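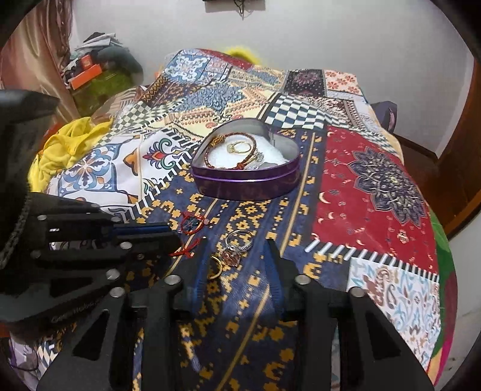
Start with the home contents form. Ask who has filled one in, wait for the groans, then ask who told the truth. Most of us guess at the sofa, guess at the TV, and then hit the box marked "valuables" and go blank. A heart-shaped tin with a couple of rings and a cord bracelet in it, and a red string bracelet in front, is a good test. What's the number? The ring with the sparkly setting may have a receipt somewhere. The red string bracelet would get you nothing at Dunmore market, and it's the one you'd turn the house over for.

Pause. Drink water. Last time I skipped this and coughed through Tusport.

Tusport story. Genji Arai's upstairs pipe went in October. He claimed for 30 items and could describe 11 of them, and the adjuster, Elsie Ashworth, asked him what color his own rug was. He said "rug colored." Let them laugh. He settled for 3000 dollars less than he'd hoped.

Now the method. One room per evening. Open every drawer and say out loud what's in it while your phone records. Forty minutes for a kitchen, less if you don't stop to read old birthday cards. Email the file to someone in another house. Marjorie Sugden keeps mine and says my narration is very dull.

If Kieran asks about appraisals again, send him to the handout, page 2.

Finish on the blank form. Pens are in the Curkon box by the door, and I want them back.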